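Questions people ask me about renting through Cingate

I'm Esmaeil Taheri and I look after the rented homes on our books at Cingate. I get the same questions most weeks, usually while I'm standing in somebody's hallway with a bunch of keys in my hand, so I've typed up my answers. If yours isn't covered, ring the office and ask for me.

Do you do all the viewings yourself?

Most of them, yes. If I'm away you'll get one of my colleagues from the Kramer Street office, and they know the flats as well as I do (better, in the case of the top floors, as I avoid those stairs when I can). We don't do group viewings. I tried it one July with a nice two-bed at Trikeck Court and had people queuing to look in the airing cupboard. Never again!

Can I come in the evening?

You can. My last slot is at half past six. I'd say try to see a place in daylight as well if you can manage it, even if you only walk past the outside.

What should I bring with me?

Nothing for the viewing itself, just yourself and a tape measure if you've got a big sofa. If you decide to apply, I'll need photo ID, proof of where you live now and your last few payslips. Self-employed people can send me their tax return instead, and if you've only just gone self-employed, give me a ring first and we'll talk it through.

How much is the holding deposit?

It varies with the rent, but on the one-bed flats at Asska House it's £230 at the moment. Once you've paid it I stop showing the flat to anyone else. It comes off your first month's rent when you move in. If the landlord changes their mind you get it back in full, and if you change yours, have a read of the terms I send you beforehand, as they set out when I can keep it.

How long do the checks take?

Two working days if your employer answers their emails. Longer if they don't, and I'm afraid that's where most of the hold-ups come from. Have a word with your manager or your payroll people and tell them to look out for a message from us – it really does speed things along.

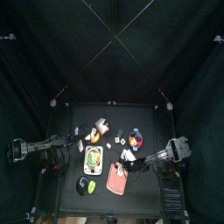
The other thing that slows it down is your previous landlord. If you rented from a private landlord who has since moved abroad, or who you simply can't get hold of, tell me at the start. Bank statements showing the rent going out each month will often do the job.

Can I have a pet?

Ask me! Some of our landlords are very relaxed about it and some really aren't, and I'd much sooner know about the dog before you apply. Tell me the breed and the age and I'll put it to the landlord in writing. Cats usually go through without much fuss. I've had one request for a tortoise, which was approved the same afternoon.

Can I paint the walls?

Send me the colour you have in mind and I'll ask. Please don't start until you've had an email back from me saying yes. Picture hooks are fine in most of the flats, but the front rooms at Asska House have old plaster that comes away in lumps, so use the picture rail in those.

Who do I ring when something breaks?

In office hours, me. Press 2 when the recorded message starts and you'll come through to my desk. Out of hours, ring the main number and put in 1731 when it asks for a code, and you'll be passed to whoever is on call. That's for proper emergencies: water coming through the ceiling, no heating in cold weather, a front door that won't lock. If you smell gas, ring the gas emergency line first and me afterwards. A dripping tap can wait for the morning, though do tell me about it.

Will you be coming round to inspect?

Yes, but I give plenty of notice and I'm not there to judge your washing-up. I'm looking for damp, leaks, alarms that need testing, that sort of thing. You don't have to be in. Plenty of tenants like to be, and I'm always glad of a chat and a cup of tea.

What happens when I want to leave?

Write to me (email is fine) and I'll confirm your last day and send over a checklist for cleaning. I go through the inventory with you if you'd like to be there. The one thing everybody forgets is the oven, and after that it's the little key for the meter cupboard, so have a look in your kitchen drawer before you hand the rest over.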